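Dekex film score, CD or download only?

drillemum
Has anyone seen a track list for the Dekex score yet? The film was on in Ullarthorpe in December and I stayed through the credits to get the composer's name. It's Petronella Nkuna. I can't find a release anywhere except a download page with 13 tracks and no running times.

kubicek_reels
The download runs 64 minutes. No CD planned as far as I know. There was a vinyl pressing of 838 copies and it's gone.
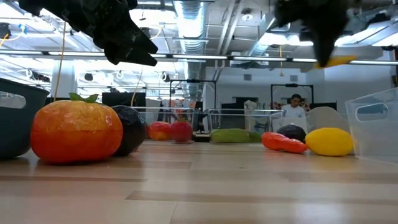 Tomato on the left, dark one behind it

I have the vinyl. The sound is good but they dropped the organ cue from the ferry crossing, and that was the best six minutes in the film.

halftone6
It isn't an organ. It's bowed strings run through tape. She said so in the radio interview.

kubicek_reels
She said that about the opening. The ferry cue is an organ. You can hear the pedals.

halftone6
I'll listen again, but I don't think so.

drillemum
Is the ferry cue on the download? That's the one I want.

pell_street
Yes, track 6, but it's a shorter edit. It fades before the low part comes in. I thought the score was too loud in the film to be honest -- half the dialogue in the kitchen was buried under it. Works better on its own.

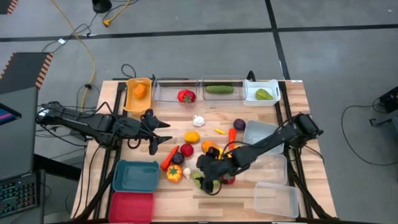
Table with the yellow basket at the back

drillemum
I didn't have any trouble with the dialogue. Maybe it was the theater?

pell_street
Could be. I saw it in a small room with the speakers right up by the seats.

halftone6
Listened again on headphones. There is an organ in the ferry cue, under the strings. So we were both partly right.

kubicek_reels
I'll take that. I still say the organ carries it.

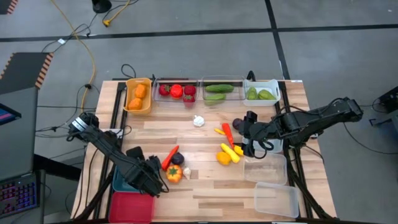 The other thing missing from the vinyl is the end credits song. It's on the download as the last track, but it's the version without the singer. I wrote to the label to ask and they said the vocal version is a rights matter and they have no date for it.

drillemum
Thanks. I'll get the download for now and keep an eye out for a used copy of the record.

pell_street
Check the sleeve if you do. Mine came with a split seam.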